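Flikis: slowing down the last bit of a grasp

Flikis plans a lovely path to a towel and then arrives like a dropped brick. Fix it in the config.

1. Open the Semero planner file and find approach_steps. It ships at 200. Set it to 2000.
2. Set settle_ms to 300. Zero is legal, and you'll regret it.
3. Restart the planner. Reloading does nothing, whatever the button says.

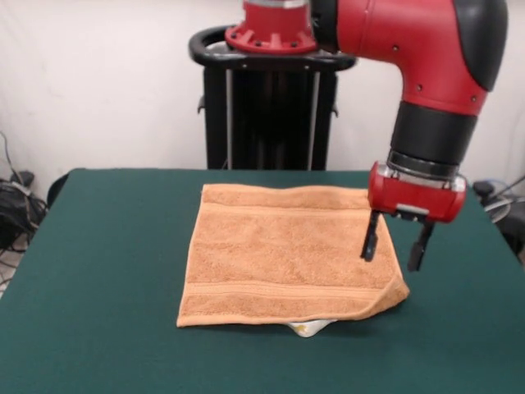 4. Run one grasp with the fingers open and watch the log. If it still says 200, you edited the backup. I have, twice.

Rizwan Minhas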